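How to find out whether a machine can do your chore yet

The short answer for most chores is no. The longer answer takes a Sunday afternoon and a pencil, and it costs less than the robot.

Step 1. Pick one chore and write it down as if for a lodger who has never seen a house. "Empty the dishwasher" is a wish. "Pull out the lower rack, pick up a plate by its rim, carry it to the cupboard" is a start. My list for the dishwasher ran to 57 lines, and I hadn't reached the cutlery.

Step 2. Mark every line where you use your fingertips to decide something. Is this lid on straight? Are these two bowls or one? Those are the expensive lines.

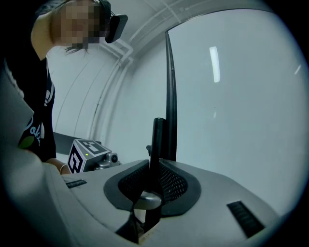

Grip is where most chores fall over, so Step 3 is to do yours with a handicap. Borrow a pair of kitchen tongs and use nothing else. Purpose-made hand tools do better than tongs: look at the two black pads facing each other in a V, with a fine grid texture on the inside to hold on with. That is still two surfaces doing the job of your whole hand. Troels Oddsson tried the tongs test on a basket of socks and gave up after 3 pairs – he now speaks more kindly of his teenage son.

Step 4. Score it. If the tongs got through every line, a machine may manage on a good day. If you swore, wait a few years.

Step 5. Read the sales page with your list next to it. The Bullero claims up to 600 folded towels on a charge. It doesn't mention who lays them flat first. Yae Sekiguchi runs the packing bench at Clundwood and asks every vendor to start with a crumpled towel on the floor. The meetings have become shorter.

Shop-floor jobs score better, mainly where the parts arrive the same way up. Put the dishwasher at the bottom of the list and try again in December.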